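Subject: Re: [darkcloth] Keeping black cotton black (and a dye pot question)
From: Fotini Tzanetos
To: darkcloth list
April 2020

Kyriaki Xenos wrote:
> I have a pile of black tees gone the colour of weak tea at the
> shoulders. Before I overdye the lot, is there anything I should be
> doing in the wash? And does the fibre matter as much as people say?
> My oldest one is from 1995 and I'd love to save it.

Kyriaki, what a great pile to have! I've been overdyeing old tees since the Prarnura workshop and I still get a thrill every time one comes out of the rinse. The fibre matters a lot. Cotton drinks up reactive dye beautifully, polyester ignores it, and the stitching is very often polyester, so expect the seams to stay whatever colour they are now (I love that look, especially on a faded one). 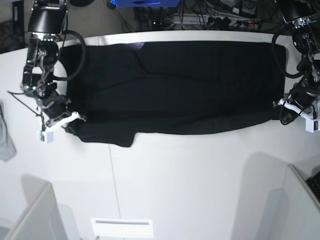 Do I need to wash a shirt before it goes in the dye bath?
Wash it every time, even if it came straight out of a clean drawer. Old softener and deodorant leave patches that the dye won't take to, and you only find them when it's too late.

For everyday washing I go cold, inside out, with a plain liquid detergent and no softener at all. Dry in the shade. Our sun is brutal on black, and shoulders on the line cop the worst of it.

Now the fun bit, my order of work:

1. Sort by fibre and lay each piece out flat. Look for bleach spots, thin patches and old grease, and check that your navy isn't hiding in with the black. Do it by daylight if you possibly can! 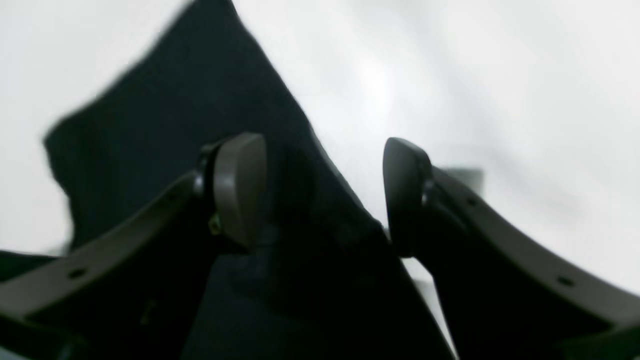

2. Weigh everything dry, then work out the dye. Black wants far more powder than any other colour, so follow the packet and don't skimp. Mask on while you mix.

3. Stir, and keep stirring, for longer than feels reasonable. Then rinse until you're bored and spread the shirt flat, sleeves out, to look for streaks once it's dry.
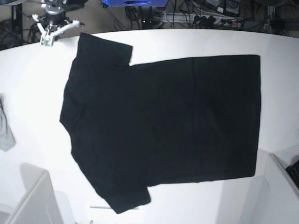 4. Wash it alone the first 2 times. Melquiades skipped this and now owns some very moody grey pillowcases.

I'd do the 1995 one last, after you've had some practice. Please post how it goes!

Fotini

2 replies | 3000 list members

Related threads
Lirnier dye powder, old tin, still good?
Indigo vat meet-up moved to September
Troletti stockpot for dyeing only
Polyester thread and black overdye (Kanini Temba)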